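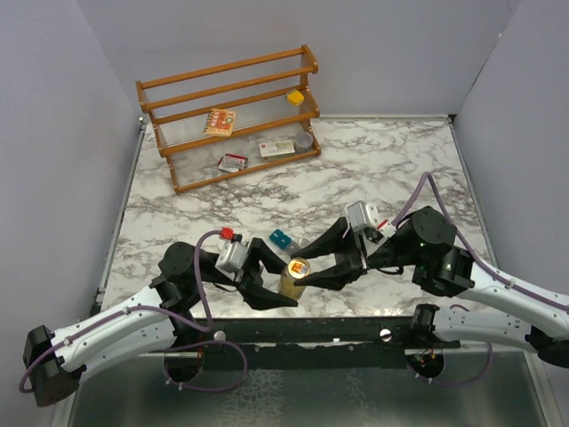

Three-tier shelf in the sorting room, Sketthorpe

About Pranier

Pranier is a small company that sorts, labels and puts away other people's things. We work for households, shops and offices that have more small items than they have places to keep them. Our main room is in Sketthorpe. Harvey Campbell started the business and still runs it.

Most of what comes to us would fit in a shoebox. Notebooks, cards, boxed goods, cups, jars, blocks and sponges. Larger furniture goes to a mover. We take the contents of the drawers.

Harvey had spent 10 years in the stockroom at Beaudoin before he rented his own space. The first table was a door on two trestles. The current tables have marble-patterned tops, and the shelves that stand on them are wood, with tiers you can see through. A customer who comes in to check on an order can look down through the shelf and find the item without moving anything.

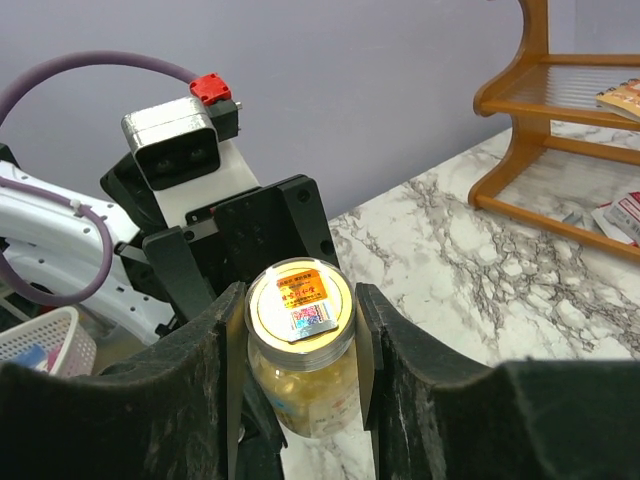

2 min read

Jars and other glass are handled one at a time and kept upright. We leave lids closed and seals and stickers where they are. If the label is in a language the customer doesn't read, we add a plain tag to the shelf edge and leave the jar alone.

Every order starts on the table. Items are laid out, grouped by use, and given a tier. Flat boxes and cards usually go on the lowest one. Notebooks go in the middle, cover up. Small light things go on top, near an end - they are the ones most likely to be asked for again. When the customer has agreed to the layout we write it down on a single sheet, and the sheet goes home with the shelf.

Our smallest order is 6 items. The largest we take in one visit is 100, and anything over that is split into 2 visits.

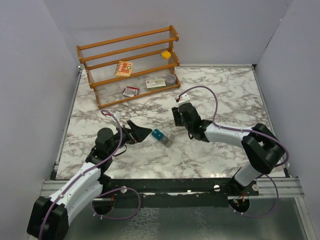 Do I have to sort my things before I bring them in?
Bring them as they are, in any box or bag that closes, and we will do the sorting at the table.

The shelves are our own pattern, sold under the name Nandska. The rack comes in one size, in an orange-brown finish. It can be bought with a sorting order or separately. We changed the shape of the end pieces in October after customers told us the old ones caught on sleeves.

We don't sell boxes, bins or labels. If you have a set you like, bring it and we will use it. 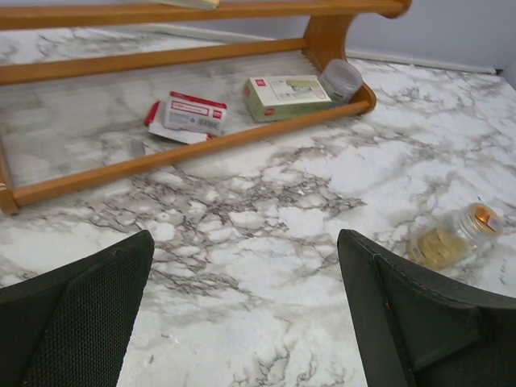 Packaging and Paper

Cartons are kept if there is still something in them or if the customer wants the barcode for a return. Folded leaflets stay with the box they came with. Loose scraps are set to one side on the table until the end of the order, when the customer decides what to do with them. Nothing is thrown out before then - we have had people come back for a piece of plastic that turned out to be part of a lamp.

Visits are by appointment. Please tell us when you book if any of your items are breakable.

Page last updated 2018-11-05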